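Snack table at Hurnberg: frequently asked questions

Last updated in October by Socorro Bermúdez

These are the questions which guests and members ask us most often about the snack table. If you do not find your answer, please write to Konrad Kofler or call extension 366.

When is the snack table open?

We put everything out at four in the afternoon and we clear it at half past six. Before four o'clock please do not take from the trays, even if they look finished. Often one item is still missing and we move the others to make place for it.

Do I have to pay?

Members do not pay for snacks and drinks. Guests pay at the front desk when they arrive, and the price includes one drink, one packet and one piece of cake if there is cake. The desk can take cards.

Where do I find the drinks?

The bottles stand on a clear rack with two steps, at the back of the table. Please take first from the lower step. When the lower step is empty, you can bring the bottles from the upper step down, and this is a great help for us. The rack is acrylic and it scratches easily, so we wipe it only with a soft cloth and water.

Can I have something other than cola?

Yes. Water and apple juice are in the small fridge in the corridor. We had lemonade in the summer but too much of it stayed, and we have stopped to order it.

What is in the foil containers?

It is the warm dish of the day, in one portion per container. Usually it is rice with vegetables or a pasta bake. The containers are piled in the rectangular basket with their lids closed. Please do not open a lid to look inside. The name of the dish is written on the board by the door each time, with the allergens under it.

May I put the foil container in the microwave?

No, please. Move the food to a plate from the cupboard first. We lost one microwave in this way already.

Is there always cake?

No, only when Akpalu bakery has delivered. We cut one cake into triangles and put the slices in the round basket a few at a time, so they do not dry. When you see one slice there, you may take it, it is not reserved. Ask in the kitchen if there are more.

What is the cream-coloured tray for?

It is for serving. Put on it what you want to carry to your seat, and bring the tray back to the middle of the table afterwards. It is not for rubbish. Rubbish goes in the bin under the window.

Which packets are without nuts?

We order from Sornari, and they change the sorts quite often, therefore we can not give a fixed list. Please read the back of the packet. The white tray is for closed packets only. An open packet should not go back in it, also when you have eaten just one cracker.

I have an allergy to milk or gluten. What should I do?

Tell us two days before and we will prepare a portion with your name on it. It waits for you in the kitchen and not on the table, so it can not be mixed with the others.

How many people can you serve?

Up to 40 in one afternoon. For bigger groups we need a second table from Flivby, and this must be booked one week earlier.

Can I take the baskets home and bring them back later?

We are sorry, but no. The baskets are needed every day. For leftovers we have paper bags in the drawer on the left.

Who cleans the table?

The kitchen does it at the end. If you spill something, the cloths hang next to the sink. Do not use the green sponge on the baskets, please, as it pulls out the small pieces of wicker.

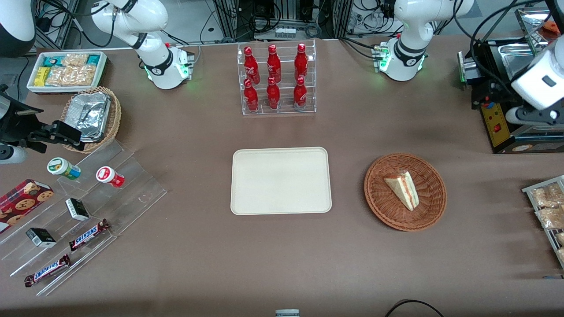
The snack table, with drinks, packets, foil containers and cake.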